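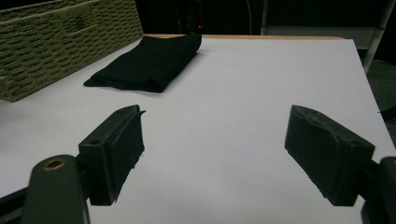
Home | Forums | Local News | Courts and Police | Log in

Actor charged after dispute with ride driver

VFrei_Moderator
Members are reminded that the lead actor of the series "Dreltell" has been charged with misdemeanor assault and has not been convicted. Bail was set at $475. Posts stating guilt as fact will be removed.
Verena Frei

elau_resident
The network should suspend him until the hearing. Astura suspended a stagehand for three weeks over far less.

F. Talukder
I must disagree. A suspension before any finding is a penalty. The hearing is on August 17, and the network can wait.
Farzana Talukder

elau_resident
The driver has lost six days of work. Who is waiting on his behalf?
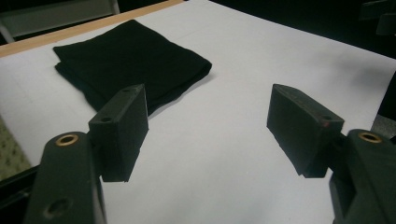

Re: Request for the police report

kumarasinghe_k
The clerk's office confirmed to me that the report may be requested in writing. The driver's name will be withheld.

VFrei_Moderator
Thank you. Please do not post the driver's name if you learn it elsewhere.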